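The wrong gripper for breakfast

Oct 27, 2021

I have now spent the better part of a month deciding which of two grippers to keep, a question I assumed would take an afternoon. One is the Prustow, a two-finger affair with hard black tips. The other is the Tóth, which costs 90 quid more and arrives in a much nicer bag.

Yaneth Quispe, whose arm I am using and whose patience I am using up, insisted we test them on proper crockery and drinks instead of the foam blocks I'd bought specially. So the foam blocks are in a cupboard.

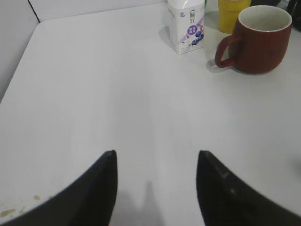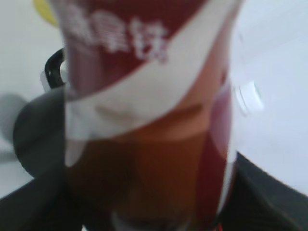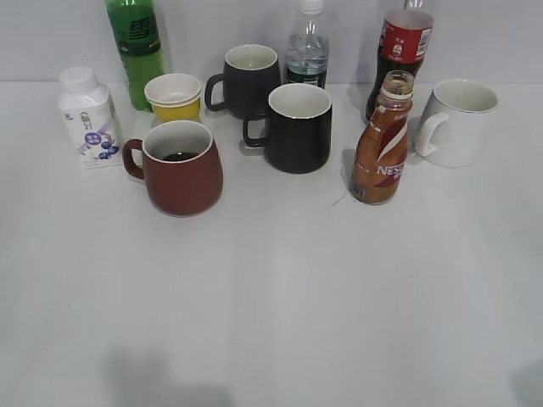

First two from the little camera down by the fingers, last one from the fixed camera.

The Prustow is better than its price and worse than its brochure. I gave each gripper 20 tries per object at the same speed, and on mugs they were level, provided I came in well away from the handle. Come in at the handle and both of them sulk.

Thin plastic is where they part company. The Prustow's force setting goes from 1 to 60 and everything I care about happens between 4 and 7. Below that, things slide. Above that, you are making juice. The Tóth has a proper dial and a soft pad, and squashed nothing at all, which I found irritating.

As for the cameras, the close one is marvellous until the fingers shut, and then it's all blur and label. Ilgın Tuncer says to trust the fixed view for the approach and go by finger force after that. I did it my way for a week first - it was a long week.

I'm keeping the Prustow for now. The Tóth goes back to Nulercombe on the 506 bus, in its lovely bag.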